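Chapter 7
Forces in Balance

Pull on a rope and it pulls back, every time! Ropes, wires and cables can only work in tension (try pushing something with a piece of string), yet with a few of them you can hold up a tent, a footbridge or a radio mast.

When Josefina Acuña drew her plans for the footbridge at Trundberg, she began with a sloping cable and one lovely question: how much of its pull goes upwards, and how much goes sideways? You'll answer it yourself in Section 7.2, using a load of 405 newtons and a ruler.

Before you start, look back at your arrow diagrams from Chapter 6. You'll need a protractor, squared paper and a sharp pencil. Exercise 19 is a tough one, and well worth the struggle.
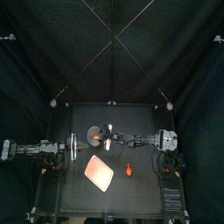
Figure 7.1 Two thin cables crossing in a large X over a flat black table.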